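Urnby Shared Workshop
Arm build group, notes from the Tuesday meeting, 7 p.m.

Minutes of the September meeting were accepted with one correction: the spare power supply belongs to the Mumuter bench, not to the arm.

1. Gripper
New fingers are printed and fitted, black, with ribbing on the inner faces. The old smooth pair goes in the spares drawer. Screws on the left finger worked loose twice over the weekend. Agreed to use thread lock and check them before each session.

2. Wrist camera
The cable still catches when the wrist turns past its midpoint. Agreed to reroute it along the forearm and leave 50 mm of slack at the joint. The Sevby bracket stays for now.

3. Money
Balance stands at $400. The Mohammadi motor controller came to $166 and has been paid for. No further orders until the base is finished.

4. Table trials
Packaged goods and the gray basket stay in use on the wooden table. The snack package and the Kleenex multipack are to be tried separately at first, then side by side.
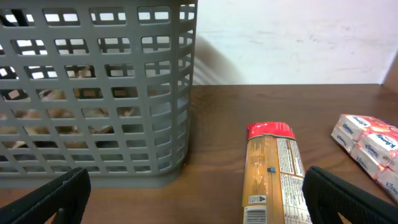
Grip force was discussed at length. One member wanted a single setting for everything. The rest preferred a lower one for soft packs, and that was agreed. Settings go in the log with the date and initials.

5. Other business
The table has to be cleared by 8 on class nights. The sign-up sheet for the 3D printer is full and needs a new page.

Next meeting same time, in the back room.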